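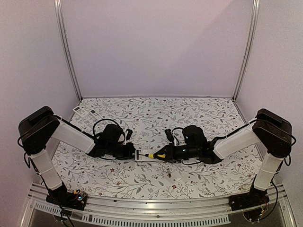
Stakow is hiring a software engineer for the control and planning team at our Travimbridge office. The job is to write and maintain the code that sits between a learned policy and the motors on our two-arm benches. Most of our current tasks involve small electronics and hand tools, and they are harder on the software than they look. When one arm brings a screwdriver in sideways over a white device lying flat on a printed sheet, and the other gripper is right at the end of the same device, the planner has very little free space to work with, and the wrist camera on each arm sees only part of what is going on. You would be working on that problem and others like it.

What you will work on

The motion layer. Our policies send short chunks of joint targets at 30 Hz. A separate process smooths them, checks them against joint and torque limits, and checks the arms against each other. That last check is too conservative today. It stops both arms in cases where one could keep going, and we want it rewritten.

Tool models. The planner treats a held tool as a fixed shape attached to the gripper. That works until the tool shifts in the fingers. We need an estimate of tool pose that updates while the arm is moving, and a planner that can use it.

Time alignment. Camera streams and joint states come in on different clocks. We have a sync library, written in C++ with Python bindings, and it needs an owner. It also needs tests.

Replay and debugging tools. We log every run. The viewer we have is called Rizvi and it does the basics: scrub, compare two runs, mark a segment. Engineers want to step a recorded run through a new version of the planner and see where it would have done something different. You would build that with one other person.

What we need from you

Solid C++ and Python, and code you can show or talk through in detail. Experience with real-time or near-real-time control on physical hardware. A student project counts if it ran on a real arm. Working knowledge of kinematics, collision checking and trajectory generation. Comfort on Linux, including reading a trace to find out why a loop ran late.

It helps if you have worked with two arms sharing a workspace, calibrated cameras mounted on a moving wrist, or used imitation learning data. We don't expect all of these. A degree is not required.

How we work

The software group shares a floor with the benches, so you can test a change on hardware the same day you write it — bench time is booked in blocks of 50 minutes. Code is reviewed by one person before it is merged. Anything that touches limits or stopping behavior is reviewed by 2 people and run in simulation first. The regression set has 122 recorded episodes at the moment, and adding to it is part of everyone's job.

This is a full-time position based in Travimbridge. You can work from home on days when you don't need a bench. Some travel to our site in Ciltport is expected, usually for installs, and we cover the cost. We can help with relocation.

How to apply

Send a resume and a short note on a control or planning bug you tracked down: what you saw, what you tried, and what the cause was. One page is enough. Use the form on our careers page and choose "Control and Planning, Travimbridge."

The process is a phone call, a code reading session using part of our sync library, and a visit to the office that includes time at a bench. There is no take-home assignment. If you applied for the planning role we posted in June, you are welcome to apply again.

Posted September 11, 2024. The listing stays open until the position is filled.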